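Cendura Play Table Guide
Section 4: Taping the Grid and Putting the Blocks Away

Before you start: one roll of blue tape, scissors, the pink bin and the patience of a Sunday afternoon.

1. Clear the table and wipe off the crumbs. Tape does not stick to toast.

2. Run the long strips first, then cross them with the short ones. Leave 22 cm between strips if you like rules. Wonky squares work just as well.

3. Press each strip down from the middle outwards.

CAUTION: Do not trim tape on the table with a knife. Eifion Hopkin did, and the Kurkgate branch now has a table with a groove in it.

4. Spread the blocks out, one to a square.

5. Pick up one block at a time and put it in the bin. Blocks may go in on their sides or studs down -- the bin has no opinion.

NOTE: Big blocks take up more floor than you expect. Line them up along one wall of the bin and the rest will fit.

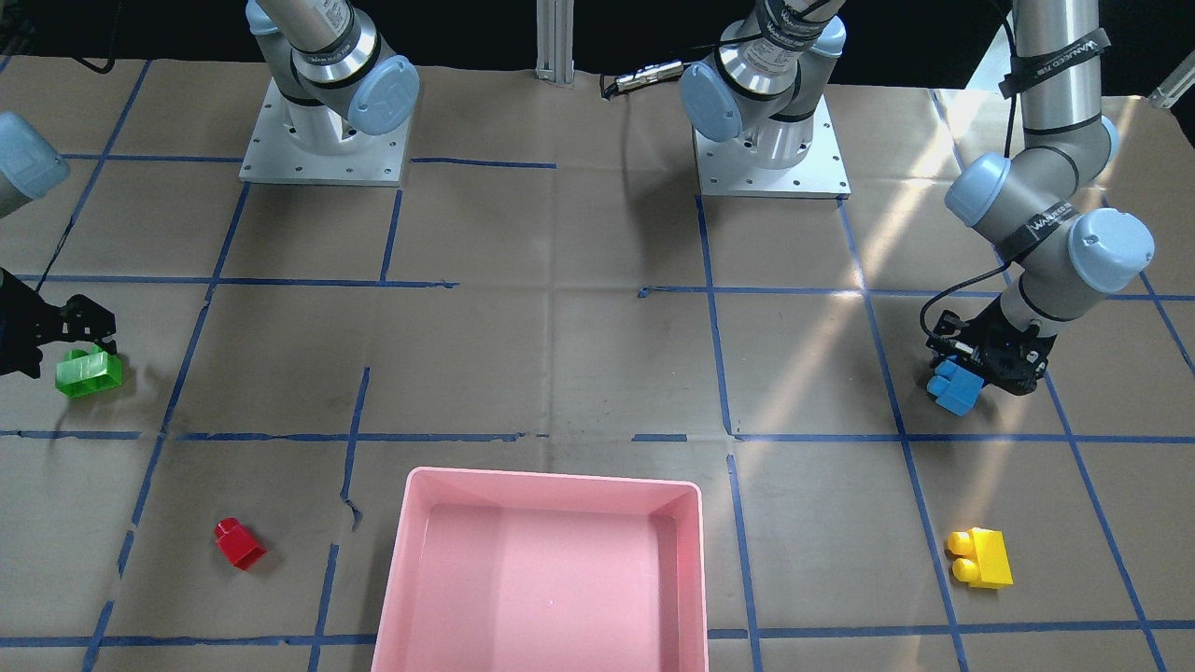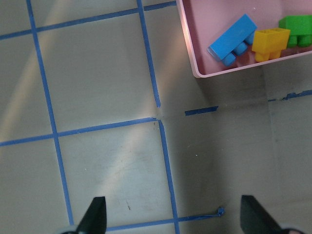 Blue tape, toy blocks and the pink bin, in both pictures.

6. Check under the table. There is always one.

Section 5: Lifting the Tape

1. Peel slowly, keeping the strip low and flat. Ripping it off is more fun and takes longer to clean up.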